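Fix the Office Computers First

The town of Nerkley wants to replace all 200 of its office computers in March. I think it should repair most of them. A new drive costs far less than a new machine, and clerks who type letters and look up permits don't need the latest of anything.
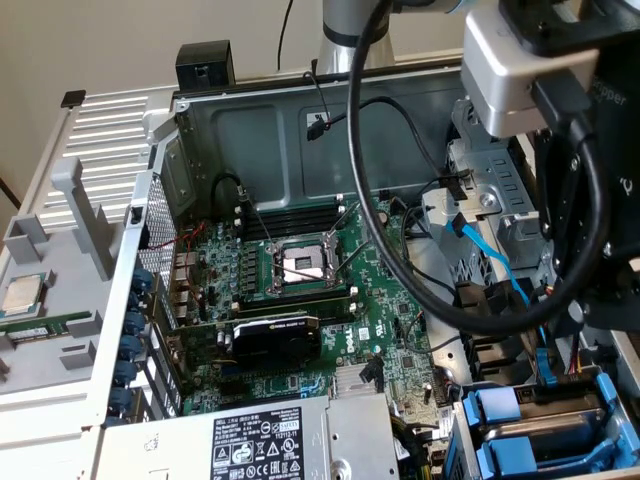 Simin Nazari wrote to me that repair only looks cheap until you add up the hours a clerk sits waiting for a working computer. She has a point. Keep 14 spares in a closet and the wait is short.

The old machines were built to be opened - a side panel comes off and the parts can be reached. Many newer ones are glued shut. If we buy those, the next council will have no choice but to buy again.
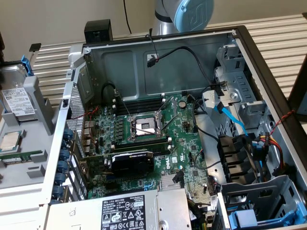
A Dell tower with its side panel off and the processor socket empty.

Set aside money for 50 new computers and fix the rest.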